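Siltetstead Workshop Handbook
Household and Workshop Tips
Sheet: Hand-Held Grippers — Trapping, Slipping and Loose Screws

Last revised January 24, 2024

This sheet applies to all members and visitors using hand-held grippers on the benches at Siltetstead and at the Lulley annexe. It replaces the notice issued in December, which dealt with pinched fingers only.

Why the sheet has been revised

During a packing session at Lulley a gripper closed without warning while the user was clearing paper from between the pads. The user's forefinger was bruised and the skin broken. On inspection, one pivot screw was found to have backed out by nearly 30 turns of the small driver, and the linkage had been resting on the side of the screw head. When the arm came free it shut at full force. A second tool, checked the same afternoon, had a screw in the same condition. Both have been repaired and returned to use.

Before you begin

Hold the gripper by its body and open and close it several times with nothing between the pads. The movement should be even from one end to the other. If it sticks, jumps or clicks, put the tool in the red tray and take another.

Press each pivot screw with a fingertip. A sound screw does not rock. Do not tighten a loose screw yourself unless you have been shown how. An overtightened pivot binds, and a binding pivot is what leads to a sudden release.

Wipe the pads with a damp cloth and let them dry. Hand cream, flower sap and tape residue all make a pad slippery, and the usual response is to squeeze harder than the object will bear.

Tie back long hair and remove rings and loose bracelets.

Handling light and delicate items

Flowers, tissue, eggs and thin glass should be picked up with the least pressure that will hold them. Close the pads until they touch, pause, and then close a little further. With a flower, take hold at the firm part of the head or just beneath it. Petals crush easily and a crushed bloom cannot be put right.

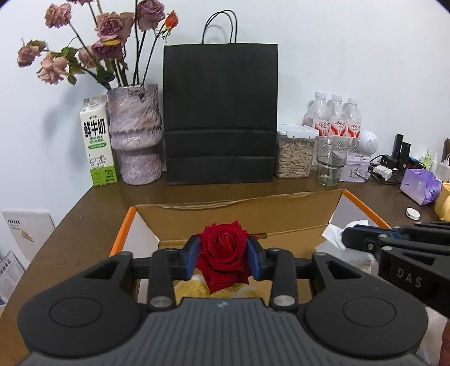
Where two people are working over one box, agree beforehand who is to lift and who is to steady. Only one gripper should be moving inside the box at any time. The person steadying keeps the free hand outside the flaps. Most of the minor injuries in the Siltetstead accident book involve a hand that was put in to help.

Crumpled packing paper hides the tips of the pads. Draw it back to the sides of the box before reaching in, and do not pull at paper that has caught in a linkage. Open the gripper fully, lay it on the bench, and remove the paper with the blunt tweezers.

Drinks and cables

Open drinks are to be kept off any bench where chargers or extension leads are in use. This rule was in force before the Lulley incident and has not been well observed. A knocked glass beside a power strip is a greater danger than any gripper in the building. Closed bottles may stay at the back of the bench.

If something goes wrong

Stop, and say so aloud. If a finger is trapped, do not pull. A second person should hold the body of the tool steady and ease the arms apart from the tips. Run cold water over a bruise, and cover any broken skin before returning to the bench.

Put the gripper in the red tray with a label giving the date and what happened. Please write more than "broken". Do not test it again to see whether the fault returns.

Routine checks

Grippers are opened, cleaned and checked after every 600 closings, or monthly if that comes sooner. Screws on the Stöcker pattern tools are to be replaced and not reused. Tools fitted with Rarura pads need a fresh pair when the surface turns shiny — they will look perfectly serviceable well after they have stopped gripping.

The spare screws are in drawer 126. Please return the small driver to the same drawer, as it has been missing twice since the clocks went back.

Questions about this sheet should be put in writing to Theda Sauerland, Workshop Safety, Siltetstead.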